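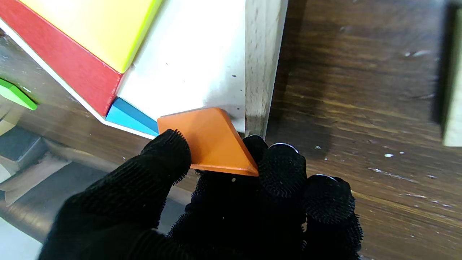
The Gatbridge Puzzle Swap is back, and it was bigger than ever

What a day! After a year and a half of closed doors we finally had the swap again in July, in the old Nowakowski furniture showroom on the corner, and if you weren't there I hope this makes you a little jealous, enough to come next time.

We logged 899 puzzles through the door. The last swap, in the library basement, topped out at 200, and we thought that was a lot (we ran out of tables and had to put the 500-piece landscapes on the stairs). This time there was room to walk between the rows and even room to sit down and try things, which I loved. People stayed for hours.

The jigsaws went first, as they always do. Anything with a lighthouse was gone before lunch. But the big surprise for me was the mechanical table that Wiesława Żak put together: burr puzzles, packing puzzles, sliding blocks, tangrams, a whole row of those wire things that make grown adults mutter. She had set out her own collection to play with next to the ones up for swap, and by two o'clock there was a line. One boy worked on a six-piece burr through the entire raffle and both speeches and did not look up once. He got it, too, and the cheer was louder than the one for the raffle.

A word on that raffle. The grand prize was the handmade packing puzzle from Ilir Ivanov, walnut and maple, 14 months in his garage on and off. It went to Marcus Esposito, who had bought exactly one ticket. Marcus, we expect a full report! Ilir tells me there's one solution and that he has forgotten it.

Ticket sales and the bake table brought in $1,464, and all of it goes to the puzzle lending shelf at the Landent branch library. If you haven't used the shelf yet, please do. You take one out for three weeks, same as a book, and you don't need to finish it. There are 63 titles on it right now and we'll be shopping for more this fall, so send in your wishes. Requests so far lean heavily toward 1,000-piece maps and anything with big, easy-to-hold pieces for the under-fives. More of both are coming.

Henryk Kalinowski gave his talk on how wooden jigsaws were cut by hand, with samples passed around, and it was the best half hour of the day for me. He showed us how the old cutters would follow the color lines so that you couldn't match sky to roof by looking - you had to go by shape alone. I went home and pulled out my grandmother's one wooden puzzle (a harbor, two pieces missing) and there it was, every edge running right along the color change. I had done that puzzle a dozen times and never noticed.

A few odds and ends. We still have a box of loose pieces picked up off the floor, including a very nice corner with half a windmill on it. If your windmill is short a corner, get in touch. Someone also left a blue thermos by the sliding blocks.

If you took home a puzzle marked "complete" and it isn't, write the missing count on the lid before you bring it back. Lots of people are happy with a puzzle that's one short, they just like to know going in.

Eugeniusz Cieślak is starting a small evening group for mechanical puzzles, beginners very welcome, first meeting at his place on Skostorthorpe Road. Bring one you can solve and one you can't. Sign up at the Landent desk or reply to this newsletter.

Posted 27 Aug 2021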